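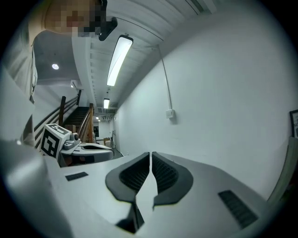 Unit 107, long hallway, looking down its length.

Homby Building, Lolport: Interior Gallery, Unit 107

Page updated Thu 15 July

Unit 107 is a single-story work unit at the rear of the Homby Building. The room covers 800 square feet and connects to the shared hallway. The interior walls and the electrical runs were done by Rullier under one contract. Apaza supplied the light fixtures and the replacement tubes. The gallery covers the hallway, the main wall, the ceiling and the lighting. Drawings are kept at the building office and are not reproduced on this page.

Both pictures are wide views. Straight walls appear curved, and distances down the hallway should not be judged from the screen. Use the drawings for any measurement.

Hallway

The hallway is shared with the neighboring units and must stay passable at all times. Deliveries for Unit 107 come in this way. Long items should be checked against the plan before they are ordered. Tenants may not store stock, carts or packing material along the walls, including overnight. Wall paint is touched up once a year, in July, one side at a time.

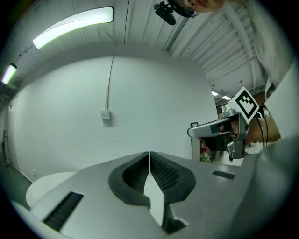

White wall with surface cable and electrical box; corrugated ceiling panels and metal beams overhead.

Wall

The cable drops from the ceiling to a small square box on the face of the wall. It was left on the surface so that the run can be traced and replaced without opening the wall. The box is on circuit 7, which is labeled at the panel with the same number. Any new box on this wall needs its own drop from the ceiling. Sideways runs from the existing box are not accepted.

The wall finish is white. Shelving can be fixed to it only at the positions marked on the drawings, and the rated load is 100 pounds per position. Adhesive hooks are allowed for light items. Remove them with a heat gun on the low setting, then wipe the surface before repainting.

Ceiling

The ceiling is made up of corrugated white panels, with the metal beams left exposed below the roof. No false ceiling is planned. The beams may carry light fixtures and cable, attached with clamps. Drilling into a beam is not allowed under the lease. Signs hung from the ceiling need written approval from the building office, with the weight stated on the request.

Lighting

A long fluorescent fixture lights the room side of the wall. Two small ceiling lights can be seen over the corridor beyond it, on the right in the second picture. The room and the corridor are switched separately. Failed tubes are reported to the building office by unit number and position, counting from the hallway end. Tenants should not fit tubes of a different color in part of a run.

Related pages

Unit 107 drawings list
Homby Building panel schedule
Request form for ceiling attachments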